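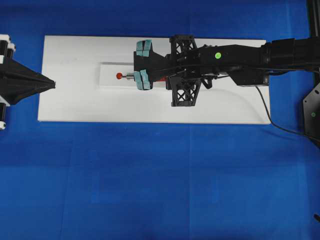 Lever Testing at Plestmont: A Year of Shared Work

It has been a year since the test department at Plestmont took on its first robotic arms, and several readers have asked for an account of how the change has gone. I have worked in the department for a long time and have served as its staff representative for part of that period. What follows is a personal view and does not speak for the company.

Our work is simple to describe. Manufacturers send us handles, levers, latches and switches, and we operate them until they fail or until the agreed number of cycles has been reached. Until last November, much of this was done by hand. A standard order from Kaltberg, our largest customer, called for 3,000 operations of each lever, with a written check after every 500. A person could do this, with breaks, over the course of a shift. Most of us who did so for any length of time have had trouble with our wrists or thumbs.

The arms now carry out the repeated operations on the smaller levers. An operator fixes the piece to be tested, teaches the arm where to take hold, watches the opening cycles and then signs the sheet. The checks are still made by a person. The customer insisted on this and, in my opinion, was right to do so. A lever may pass every reading and still feel wrong in the hand, and the written remark about how it feels is often the part of the report that the designers read first.

The benefits should be recorded fairly. Reports of strain in the department have fallen sharply. The late shift, which was never popular, has been reduced to one person on call until 9 p.m. Two colleagues who had been moved to the stores for medical reasons have been able to return to testing, and both have told me that they are glad to be back.

There have been losses as well. Seven people used to work along the same bench, and a great deal was learned there without anyone setting out to teach it. A new starter would hear a more experienced neighbour say that a spring was going, and would soon be able to hear it too. At present our operators spend much of the day at separate stations, each with a screen, and the room is quieter than it was. Maya Awwad, who joined us in the spring, remarked to me that she had learned the software in a fortnight but was still waiting to learn about levers. I thought this a fair comment and passed it on at the next staff meeting. Mornings are now set aside for hand testing in pairs, and I should like to see that arrangement made permanent.

The question of pay took longer to settle than it should have done. Under the old scheme there was a small supplement for repetitive work, and it was proposed that this should end when the repetitive work did. The staff side argued that teaching an arm to approach a handle squarely, and knowing when to stop it, was a skill in its own right. The supplement was in the end folded into the basic rate for everyone at the Poveck site. The Chidiac building has a separate agreement, and talks there have yet to finish.

No one has been dismissed as a result of the change. It must also be said that two posts left open by retirement have not been filled, and management has given no undertaking about future vacancies. I have asked for one in writing and will report the reply.

For those who are about to go through something similar, I would offer one practical suggestion. Ask for the operators to be present when the stations are laid out. Ours were planned from drawings, and the stop button was placed on the left of every station, out of easy reach for anyone working at the fixture. It took 129 days from the first written complaint to have the buttons moved – a long time for a job that the electrician finished before lunch.

The larger door handles are due to be considered next. They need more force than the present arms can supply, and for the time being they remain on the old bench by the window, where two of us test them by hand.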